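Brendar Two-Finger Gripper Kit with Wrist Camera

Sold by Flindlow. Reviewed by the Urquhart equipment desk. Updated August 16, 2024.

Flindlow's page for this kit says it "brings household chores within reach." We have read that line on a lot of gripper pages, so we asked for a kit, bolted it to an arm we already had, and gave it laundry to do. It is a decent gripper. Whether it is a laundry gripper is another question, and the page is vague on exactly the points a buyer would want settled.

What you get: the gripper body with two dark gray fingers, a small wrist camera, a mounting plate, a cable, a power brick, and a 7-page setup sheet. What you don't get: the arm, spare finger tips, or any software that knows what a shirt is. The last one matters most. The product video shows folding, and there is no folding in the box. You write that part yourself or you pay for it somewhere else.
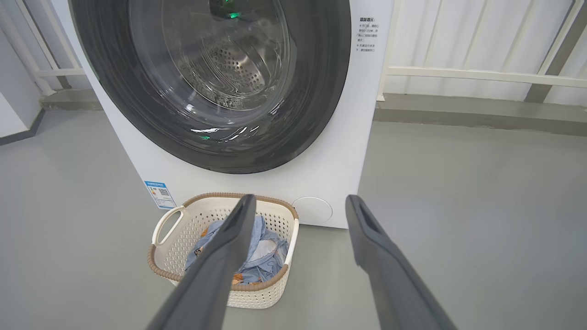
Cloth is where most two-finger grippers come apart, and the Brendar is better than we expected on the grab itself. The fingers are long and flat at the tip, so they slide into a pile without bunching it up first. They open wide too. With a basket on the floor in front of a front loader, like the one here with the light blue clothes in it, you can come straight down over the pile and still see most of the basket between the fingers. The catch is that the fingers take up a good share of the camera's view, and the closer you get, the more they cover. Flindlow calls the view "unobstructed." We would not.

Shiny things are the other weak spot. Curved door glass throws back streaks of light, and our depth software read some of them as solid edges. We got past it by turning down the exposure by hand. The setup sheet doesn't mention exposure at all.

Numbers, such as they are. We ran 98 pick attempts on mixed clothing. The gripper came up with something nearly every time. Coming up with one item when we wanted one item was a different story, and two shirts at once was the usual result. The listing quotes a "single-item success rate" without saying what the items were or how they were laid out. We asked and were sent the same brochure again.

Mounting took 20 minutes, most of it spent on one screw that sits too close to the cable. The plate fits the Findale arm without an adapter. For anything else, check the hole pattern before you order, as returns on opened kits are store credit only.

Warranty is 2 years on the body. Finger tips count as wear parts and aren't covered. A revised tip is promised for November, with no word on whether current owners get a discount.

Good for: labs and hobby shops that already have an arm and write their own code.

Skip it if: you watched the video and thought the laundry was handled.

Availability: in stock at Flindlow, kit only. Spare tips are on back order.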